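# Skastholm: Founder's Bundle

The Founder's Bundle adds a cosmetic set to Skastholm, the four-player survival game from Fokenska. It requires the base game and works on PC and console.

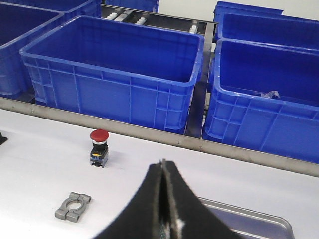
Emergency stop push-button with a red cap, standing on a white surface.

**What you get**

- 2000 Meng, the in-game currency
- The 1939 Harbor outfit, with two color options
- 30 extra stash slots
- The Ekport map banner for your profile

Nothing in the bundle changes damage, health or matchmaking. Outfits can be worn in ranked play once your account reaches level 105. Meng can't be traded or refunded after it has been spent.
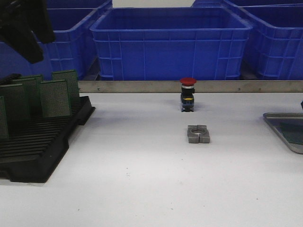
Blue plastic crates with ribbed sides.

**Delivery**

Items show up in your stash the next time you log in. If they don't, restart the game and check the Claims tab. The outfit was designed by Ulla Tveit and will also be sold on its own in August. Players who already own it get the price in Meng.

One bundle per account. Gift codes are sold separately.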